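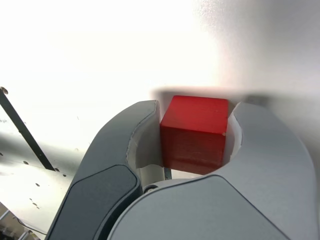

The red cube, with one small chip at its upper right corner.

I paid 5 dollars for the open day at Oltetti, and 2 more for a coffee I carried around until it was cold. The leaflet promised 123 exhibits on two floors. I gave most of my morning to blocks.

Lavanya Poojary runs the block room and takes it as seriously as other people take wine. She had me look at the grain on the red one, or possibly the print lines (we did not settle it), and then at the edges, which are nicely rounded. My own childhood set had corners that could open mail.

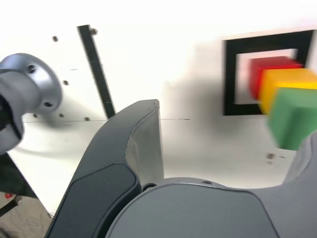
The white board at the back, partly in shadow.

I had expected the board to carry a schedule, or at least an arrow to the restrooms. Mohandas Achari, who was on the door, told me I was visitor 876 and that the restrooms were past the Bonsu stand. He was right about the restrooms.

Back at the table, the whole business is one tower inside a square of black tape. I have visited cathedrals with less attention paid to the floor plan.
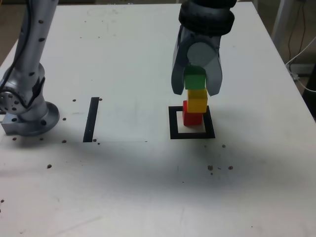
Green over yellow over red, with a bit of a zigzag.

The tabletop has its scuffs and smudges, and I liked it better for them. I asked Lavanya if the lean bothered her. She said "which lean?" and offered me a sticker. Parking is behind the building, and the gate closes at noon.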